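Workshop notebook, Gollesa bench
November 2020

Entry by Hertta Rantala. Vlastimil, please read the part about the memory before you take over the tower.

Today I worked on the old desktop tower that came to us from the Hultura office. It is the third machine of that group, and the first one which I took apart as far as the processor. The two others only needed a new disk and they are already back. For this one the complaint on the paper was "starts, stops, starts again". In October I wrote it down as a bad power supply and put it on the shelf. I am now less sure of this.

First, the usual things. Power cord out, then I held the power button for some seconds with no cord, then side panel off. The panel was stiff at the back edge and I had to push with the palm. I put it under the bench with the inner side up, so please do not step on it. The screws are in the small tin with the Stiltix lid. Do not mix them with the screws from the disk drawers, they look the same but the thread is different. I lost half a morning with this mistake last time.

Dust: less than I expected. I used the soft brush and short puffs of air. The fan of the processor cooler was the worst place, with a gray felt between the fins. I cleaned it away from the bench and left it in the tray with the paper towel. The old thermal paste was hard like dry clay. I removed it with alcohol and the cloth without threads, and it needed 3 cloths before the metal was clean.

After this I opened the socket and lifted the processor out. It is in the plastic shell in the top drawer, with the machine number on tape. Please hold it by the edges only. I looked at the socket with the lens, first with the lamp from the left and then from the right, and I found no bent contact. I did not touch inside.

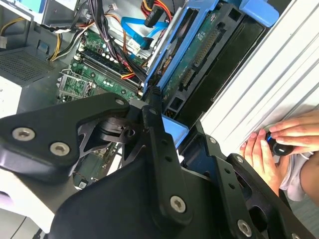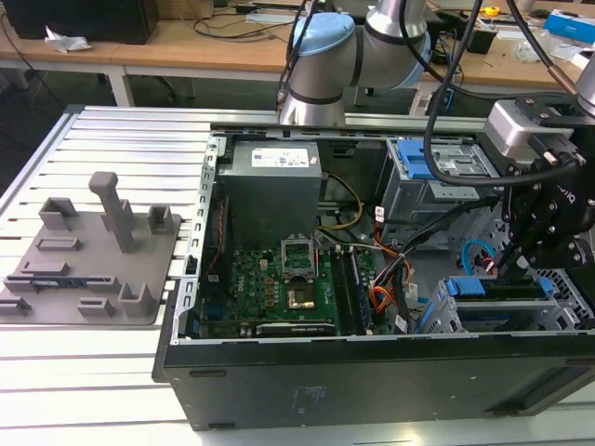
The cables took me more time than the cleaning. Someone before us worked in this case, I think, because the wires near the memory were pressed in a way that the factory would not do. One bundle was lying on top of the memory clips and I could not open them fully before I moved it. I did not cut any tie. If you want to make it nicer, please wait until the machine runs for a full day, because then we know we do not need to open it all again.

Memory. My belief at this moment is that the trouble is here, but it is only belief. When I pressed on the module with one finger it moved a little, and then it clicked. So it was perhaps never fully in. This would explain "starts, stops, starts again" better than the power supply explains it. I measured the supply anyway with the tester, without load, and all voltages were inside the limits. Without load it does not prove much, I know. Vlastimil will say this, so I write it first.

What I did not do: I did not change the battery on the board. I did not test the disk. I did not look for swollen capacitors under the cable bundles, only in the places where I could see without pulling. This should be done with the small mirror, and I could not find the mirror. Who has it?

A note about the drives. The blue plastic latches are easy to break when they are cold, and our room is cold in the morning. On the second Hultura machine one latch broke in my hand and I was very angry with myself. Press it from the side and do not pull it up. If the drive does not come out, look first whether the data cable is still on. I write this for Ji also, who will be alone here next week.

Plan for the next session:

Put the processor back, small triangle to the small triangle, close the plate, new paste (a little, like a grain of rice).
Cooler on, tighten the screws crosswise, not one after the other.
Take the memory out, clean the contacts with the white eraser, put it in until both clips close by themselves.
Start with only board, processor and memory. No drives.
If it runs for 42 minutes without a stop, connect the drives and let the long test go over the night.

The 42 minutes is not magic, it is the length of our short test on the stick. If the processor goes over 70 degrees in this test, stop and look at the cooler again. On the first Hultura machine I had put one corner of it badly and I saw it only from the temperature.

If it still stops, then I accept the power supply theory and we take the spare one from shelf 7. Please check the length of the cable for the processor before you screw it in. I remember that the spare has a shorter one, and in a tower of this size it may not reach.

The bench is left as it is, with the case on its side. Please do not stand it up, there is one screw somewhere inside that I heard rolling and did not find. I tried with the magnet on the stick, no success. It must come out before we give any power.

Paste is nearly finished, I wrote it on the order list. Also alcohol.

H. R.

Added later the same day: I found the mirror. It was in my own coat.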